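Tuvelis door project – progress report and equipment plan

15/05/2019, for Evdokia Chrysikopoulos

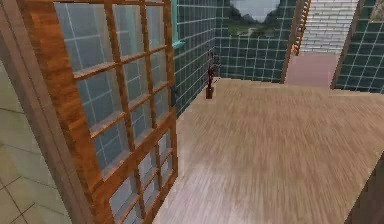
Where we've got to

Hello Evdokia, a slightly longer one this time, as I need a decision from you at the end. We're still working in simulation and the door task is taking up most of our days. The glass-paned door is the one Tharindu likes best for testing, with all those little panes and the thin bars between them. He's now built 102 room layouts around it and its cousins, changing the floors, the tiles and the way the door swings. Chrysanthi has been through six of them with a fine-tooth comb and wants the grain on the wooden floors sharpened up, which I've said can wait.

What we've spent

Since January we've bought two graphics cards and paid the Rallis software licence, £2,145 all in. That's a bit under what I'd put down (the second card was reduced – hooray!). Nothing has gone on the arm yet.

What I'd like to buy next

I'd been set on the Cever arm, as you know, but Stavros sat down with both quotes and I've come round to the Tetberg. It reaches further, and we need that if the base is going to stay put while the door opens. The Cever quote also leaves out the mounting plate and the training day, so it isn't as cheap as it looked. We'd still want a spare gripper and a proper door in a frame to practise on. I'm hoping Makis Mavromatis can get us that through his joiner.

What I need from you

Could you let me know if the equipment money can be moved forward a quarter? Tetberg will only hold their price until the end of next month, and delivery is slow. I'll send both quotes over tonight with Stavros's notes.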